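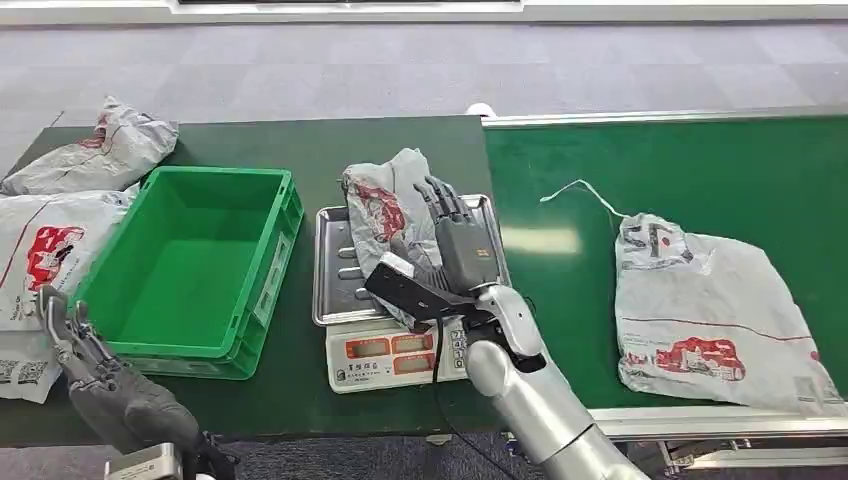
Foto: Stimari

Retourenwaage, zweiter Anlauf

Wer im Juli in der Retoure gearbeitet hat, erinnert sich an die alte Waage. Sie zeigte bei leerer Schale gern 17 Gramm an, an guten Tagen auch mal 60. Wir haben das lange als Charakter durchgehen lassen. Jetzt steht am grünen Tisch neben dem Band ein neues Modell von Prundis, mit Edelstahlschale und vier Anzeigefeldern. Welches davon man ablesen soll, steht in der Anleitung, und die hat Dalibor Slanina. Bitte einzeln fragen.

Gewogen wird die Ware ohne Versandbeutel. Das klingt banal, bis man eine gefütterte Jacke vor sich hat, die sich partout nicht auf das Format einer Waagschale einlassen möchte. Dicke Stücke also vorher falten, Futter nach innen, Ärmel auch. Was über den Rand hängt und auf dem Tisch aufliegt, wiegt der Tisch mit.

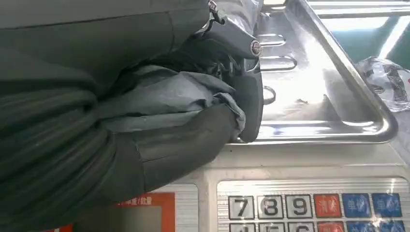

Wohin mit den Beuteln?

Die weißen Versandbeutel bleiben am Platz, bis das Etikett gescannt ist. Danach kommen sie in den Sack von Srisuk. Im letzten Monat lagen 131 Stück hinter den Kisten, was eine gewisse Gemütlichkeit hatte, aber keine Ordnung. Die grüne Kiste ist für gewogene Ware da und für sonst nichts. Auch nicht für Brotdosen, Ladel hat dafür einen Kühlschrank spendiert.

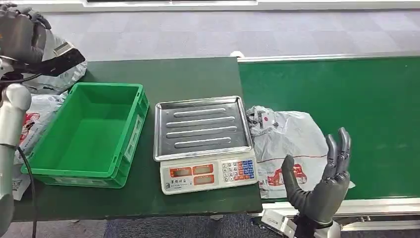
Kamonchanok Thongdee

Vor jeder Schicht einmal bei leerer Schale auf null stellen, Abweichungen bitte in die Liste am Pfeiler eintragen. Die alte Waage ist übrigens zu haben, Abholung am Tor nach 16 Uhr. Für Kuchen reicht sie noch, sofern man das Rezept nicht zu wörtlich nimmt.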